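Practicing doors and cabinets in simulation before you run the real arms

The two-arm base I built in a corner of the Bindell shared workshop weighs enough to damage a door frame, so most of its practice happens in a simulated apartment on my desktop PC. Part 4 covers the practice setup. You should already have the arm models loading and the joints moving the right way from Part 3.

You will need the Thampi simulator, the Polano scene pack and a game controller. A mid-range graphics card is fine. The scene pack takes a while to unpack, and the folder path can't have spaces in it.

Step 1. Load a furnished scene

Pick an apartment with inside doors and some cabinets. Avoid the empty test rooms. The arms behave well in those and then get stuck the first time a door is half open. Set the physics rate to 100 steps per second to start. At 25, the fingers sink into thin parts such as handles and trim.

Step 2. Place the base and check both cameras

Park the base facing a doorway and switch to the body camera. Both grippers should show up over the front of the body panel. If one is missing, its shoulder offset has the wrong sign in the config file. Go back to Part 3 and fix that first.
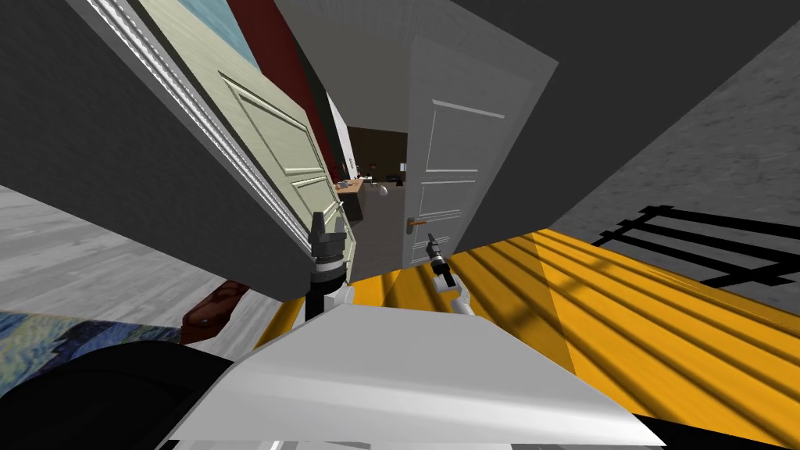 Body camera at the doorway, both arms forward, with the lever handle on the white door.

Now move each arm by itself with the controller. Keep the speed limit low until you know which stick does what. I swapped left and right twice and had to reload the scene both times.

Step 3. Set the contact limits

Open the contacts file and find the entry for each gripper. There are two values to change:

max_force: start at 25
log_length: set to 2000

The first one stops the arm when a finger pushes too hard. The second keeps enough contact history to see what it hit. With the default log of 900 lines, a long scrape fills the file and the first touch is gone.

Step 4. Line up over a panel

Switch to the gripper camera and open the fingers. Bring the gripper in over a cabinet or drawer panel at low speed. Panels with a recessed border are good practice, as a fingertip can catch on the edge of the groove. Stop before contact, check the angle, then lower in small moves and watch the force readout.
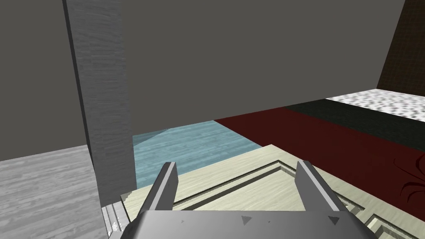
Step 5. Save the pose and repeat

Save the arm pose under a name you will recognize later. I use the room and the target, such as hall_panel_left. Reset the scene, call up the pose and run the approach again. Plan on around 25 runs from slightly different base positions before you copy anything to the hardware.

If the arm stops short on every run, check that the force limit was saved for both grippers. The Killitz controller board reads the same pose files, so the names carry over. Part 5 covers the cable and the emergency stop, and both need to be in place before the motors get power.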